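Collecting Demonstrations for a Utensil Placement Policy
February
By Gülizar Değirmenci
5 min read

1. Scope

The Stirunora project trains a single-arm policy to pick up a kitchen utensil and stand it in a cup. This report covers the data collection only. Training runs and evaluation are written up separately by Edivaldo Nogueira.

The task was chosen for its narrow contact problem. A spoon has a long handle, a thin neck and a bowl that rolls under side pressure. A policy that grasps without regard to these parts will often close its fingers and still lose the object on the way up. We wanted a set of examples in which the choice of grasp point varied on purpose and was labeled as such.

Two questions guided the collection:

- Does mixing neck grasps and bowl grasps in one set hurt the policy, compared with neck grasps alone?
- How much does the wrist view add to the room view for this task?

The work area is a white table with a cup holding thin utensils, further items placed on the tabletop, and a checkerboard sheet for camera calibration.

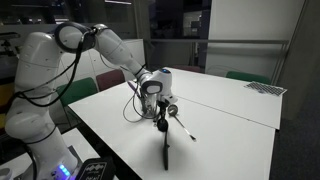 2. Collection procedure

Each episode starts from a fixed joint pose and ends when the operator marks it as done. The operator moves the arm by teleoperation and sees the workspace directly, with the camera streams on a side monitor. One person operates and a second person resets the table and fills in the log. We changed roles after every block to limit operator bias, though the blocks were not all the same length.

The log sheet has one row per episode: operator, object, grasp type, start side, outcome, and a free comment. Grasp type is written down before the arm moves. In the first pilot we filled it in afterward and found that unclear cases were being assigned to whichever type had succeeded.

Resets followed a printed card with start positions. Objects were turned by hand between episodes, with no fixed angle. Other items stayed on the table during the blocks marked "cluttered" in the log - this was meant to keep the policy from learning that the only dark shape on a white background is the target.

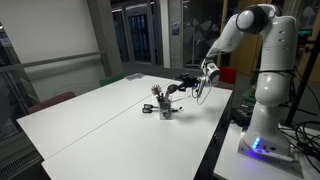

Gülizar Değirmenci
Student author, Stirunora project

Room cameras and the wrist camera were recorded as separate streams and aligned by timestamp after collection. Alignment was checked by hand on the first and last episode of each block. Where the offset had drifted, the whole block was realigned. The script for this step was written by Songül Başaran and is kept in the project folder under the name Plokach.

3. Grasp types

We defined two classes. In a neck grasp, the fingers close where the handle meets the bowl. In a bowl grasp, they close on the bowl itself. Grasps on the handle were not collected, apart from a few in the pilot that were later removed.

The neck grasp gives a narrow contact but a predictable one. Its main drawback for learning is visual. With the object held close to the wrist camera, the fingers and the bowl hide much of what lies behind them, and the target cup may enter the view late. The policy then has to rely on the room view for the approach.

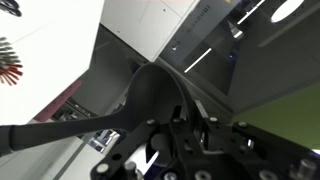
Danuta Szulc objected to this reading when the draft was passed around. In her view the late appearance of the cup is a property of our approach path and says little about the grasp, and she asked that a block with a higher approach be collected before the point is stated as a result. We agree that the present data cannot separate the two, and the statement should be read as an observation from the operator's seat.

The bowl grasp is harder to repeat. The surface is curved, so a small error in finger height changes the contact a great deal. Operators tended to slow down in the last part of the descent, and this shows up in the recordings as long stretches with almost no motion. These stretches matter, as a policy trained on them may learn to stop above the object.

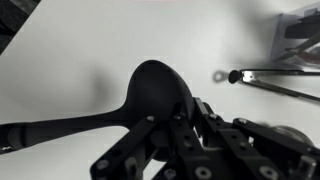

We tested two ways of dealing with the pauses. The first was to cut every stretch in which joint motion stayed under a threshold. This shortened the episodes but also removed the moment of finger closing in some of them, where the arm is still and only the gripper moves. The second was to apply the threshold to arm and gripper together. The second version was kept.

4. Resulting set

We recorded 547 episodes in total. After review, 327 neck grasps and 136 bowl grasps were kept. The rest were dropped for lost frames, a wrong label, or an operator stop before the end of the task. Failed placements were kept if the label and the streams were sound, with the outcome column set to "fail".

The two classes are not balanced. Bowl grasps took longer per episode and lost more episodes in review. For the comparison in the training report, the neck class is sampled down to the size of the bowl class.

5. Known problems

The log does not record gripper closing speed, which was changed once during collection. Tülin Kahraman marked the affected blocks from memory, and this marking should be treated with care.

Lighting was left as it was in the room. Reflections on dark glossy objects vary between blocks and were not labeled.

Start angles were not measured. They could be recovered from the room cameras with the checkerboard calibration, but this has not been done. The log sheets and the reset card are stored with the recordings.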